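Packing returns at the Rakard building: an interview with Pramila Tyagi

Pramila Tyagi has run garment intake for Ellstead since the firm moved its returns work into the Rakard building in Toledo. The operation is small. It takes in rented workwear and event clothing, checks it, and sends it back out in cartons. In December, the busiest month of her year, the floor handled 1614 garments. We spoke at a packing table at 7:30 in the morning, before the first delivery.

I asked first about the room. It was not laid out for this kind of work, and most of the people who use it sit at desks.

"It's an open plan with a mezzanine over the back half," she said. "For packing, the height of the ceiling doesn't matter. What matters is the distance from the rack to the table and the table to the door. When we came in, the rack was on the far side and every armful was carried across the whole floor. We moved it to the wall near the windows and the walking was cut by more than half."

The windows brought a different problem. Direct light fades dyed cotton, and the first season's navy stock showed it along the shoulders. Mohit Bhatt, who does the repairs, worked out that pieces should not hang at the glass for more than one working day. Anything held longer goes into a closed carton with a slip on the lid.

"Tan holds up," Tyagi said. "Black holds up for a while and then goes brown at the seams. Navy is the worst. Mohit keeps two swatches pinned up, one from the window side and one from a drawer, and people stop arguing once they've seen them."

Intake goes in a fixed order. Pockets are emptied, closures are fastened, and each piece is checked flat on the table under the overhead light. Stains get a paper tag at the nearest seam. Tyagi does not allow pins.

"A pin gets missed. A paper tag in the laundry is a nuisance, but a pin in a collar is a complaint and a refund."

She is particular about cartons. Ellstead tried three suppliers and settled on Nurberg for the large size, mainly for how the flaps meet. A gap down the center line lets tape sag, and sagging tape catches on the next carton in the stack. Large cartons hold coats and jackets, folded once at the waist. Shirts go in the small ones. The limit for a stack is six cartons, and the large ones always go at the bottom.

"People want to fill the box," she said. "They see space at the top and put in another jacket. Then the lid bows and you can't stack on it. I would take a carton with a hand's width of paper at the top over a full one any day."

Does she weigh them?

"Every one. Mercedes Ñahui set up the sheet. If the weight is off from what the list says, the carton is opened again. In December we reopened 142. Most were a belt left in or a hanger left in. Two were the wrong order altogether, and those paid for the time spent on the rest."

Table height took longer to settle than anything else. The tables came with the building and are low for standing work. Packers bend from the back when they reach into a deep carton, and by the afternoon they slow down. Devendra Kandpal, who packs most of the large orders, asked for risers. They were fitted to half the tables.

"The raised ones are good for folding and checking," Tyagi said. "They're bad for tall cartons. You put a big box on a raised table and a short person can't see into it. So the low tables stayed for boxes and the raised ones are for flat work."

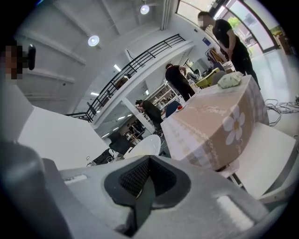
"The other thing is to keep the box on one table and the clothes on another," she went on. "If both are on the same surface, the pile gets pushed up against the carton and the bottom pieces crease. You fold on the left, turn, and load on the right. Deepak Mathur trained on a line where it went the other way, and he still does it his way when he's alone. I let him. His counts are clean."

Her list for the coming season is short. She wants a second rack, with wheels that lock, and a blind for the window side. She also wants the carton labels moved from the lid to the short end, so that a stack can be read without taking it down - a change she has asked for twice. The labels are printed elsewhere, and the template has not been updated.

"Until then we write on the end with a marker," she said. "It works. The handwriting varies."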